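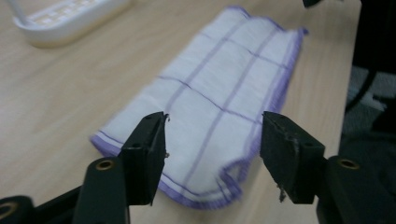
Washing and drying cleaning cloths

Cloths that go into the general wash come out with lint in the weave and softener on the fibers. Both reduce absorbency. Wash cleaning cloths as a separate load.

Before first use

New cloths often carry loose dye and finish. Wash once in warm water with half the normal detergent. Wash colored borders with other colored cloths the first time. Check the border stitching afterward and trim any loose thread close to the seam. Do not pull it.

Sorting

Load 1: glass and dish cloths.
Load 2: counter and table cloths.
Load 3: floor and bathroom cloths. Shake these outside first.
Cloths used with oil, wax or solvent are kept out of the machine and the dryer. See the note at the end.

Washing microfiber

Water: 100 °F is enough for ordinary kitchen dirt. Hotter water is acceptable if the label permits it.
Detergent: liquid, without softener. Powder that fails to dissolve lodges in the pile.
Bleach: none.
Spin: 700 rpm. Higher speeds set hard creases in thin cloths, and the creases leave lines on glass.

Washing cotton

Cotton takes hotter water and a longer cycle. Terry cloths need room to move, so fill the drum no more than two thirds. If cloths feel stiff after drying, run the load again with no detergent. Stiffness that remains after the second rinse is usually hard water.

Grease

Scrape first. Work a few drops of dish soap into the spot, leave it for 15 minutes, then wash. A cloth that still feels slick when wet has grease left in it and should not go back to the glass pile.

Removing softener residue

A cloth that pushes water around a counter without picking it up is coated. Soak in 64 fluid ounces of hot tap water with 2 tablespoons of washing soda for cotton. For microfiber, use plain liquid detergent in warm water and rinse twice.

Drying

Line drying suits both types. In a dryer, use low heat for microfiber and leave out the dryer sheets. Clean the lint screen before the load.

Folding and storage

Fold in thirds along the length, then in half. Eight clean faces can be used before the cloth needs changing if it is folded in half twice and turned as each face gets dirty. Store dry, away from the sink cabinet.

Note on oily cloths

Cloths wet with linseed oil or similar drying oils can heat up and catch fire when bunched. Spread them flat outdoors, one layer deep, away from buildings, until stiff. Then place them in a metal can filled with water, close the lid and follow local disposal rules.

Page maintained by Cornel Buzatu. Notes on cotton supplied by Kuo-hua Kwok.
Last revised Monday, June 15, 2020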